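Chapter 4
Meetings and Why We Keep Having Them

I spent my first year at Preltard convinced that I was bad at my job, when really I was just bad at meetings. I'd walk in with a page of notes, say almost none of it, and walk out with two new tasks I didn't remember agreeing to. If that sounds familiar, this chapter is for you (and if it doesn't, read it anyway, you may be the person handing out the tasks!).

By a meeting I mean any time three or more people stop their own work to talk about shared work. A chat between two people in a hallway has its own rules, and we'll get to those in Chapter 6.
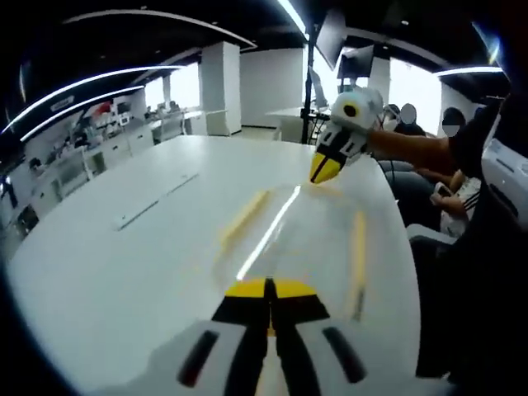
Let's start with the agenda. My old boss, Sointu Eskola, wrote hers as questions. Where most of us would put "Budget," she'd put "Do we pay for the Jirnberg training this year or wait?" I thought it was fussy at first, but then I noticed that we left her meetings with answers, and we left everyone else's with another meeting. When I moved to Plimivness I stole the habit on day one and I still use it.

Next comes seating, which people laugh about until they've been stuck at the far end of a long table for an hour. Early studies of small groups looked at who talks to whom, and one common finding is that people tend to answer the person across from them more than the person beside them. Put a strong leader at the head and that can change, with more talk going to the next chair over. We'll look at both patterns in Section 4.2, along with round and oval tables and what they do (and don't do) for quiet people.
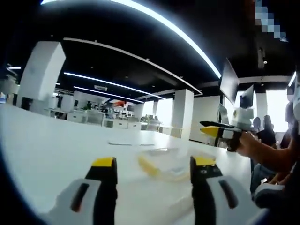 Figure 4.1 A long white table.

Then there's the matter of notes. At Adeleke, where I did some training a few years later, the notes from one project ran to 403 pages, and I'd bet that almost 64 of them got read. Short notes win every time! Write down what was decided, who's doing it and by when, and send it out the same day.

Before you go on to Section 4.1, think back to the last meeting you sat through and write down one thing it decided. Keep that piece of paper, you'll need it for the first exercise.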